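Dranalby's bin charge goes up again, and the promised savings are hard to find

Households in Dranalby will pay 194 a year for rubbish collection from December, while pick-ups drop to one every 3 weeks. The council calls this "a fairer service". Fairer to whom, it didn't say.

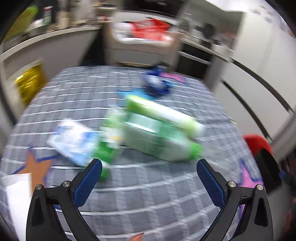
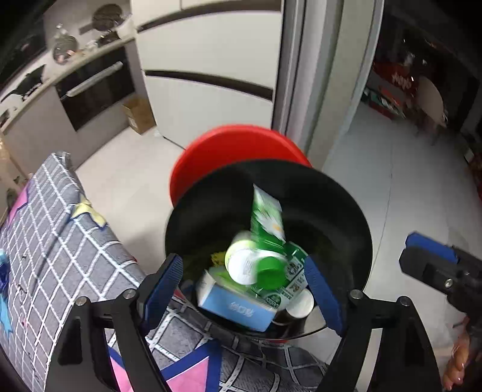
By Vikas Sisodia
December

Jurnex, which runs the lorries, says 49 streets tried the new rota and recycling rose. It has not published the figures – nor said which streets. Packaging is still most of what people throw out, and the shops that sell it pay nothing extra.

Comments (2)

Balov: We were in the trial. Our bin was full by week two.

shakya_4: Same promise as last time, same bill.

Related
Tip opening hours cut again
Who checks the recycling figures?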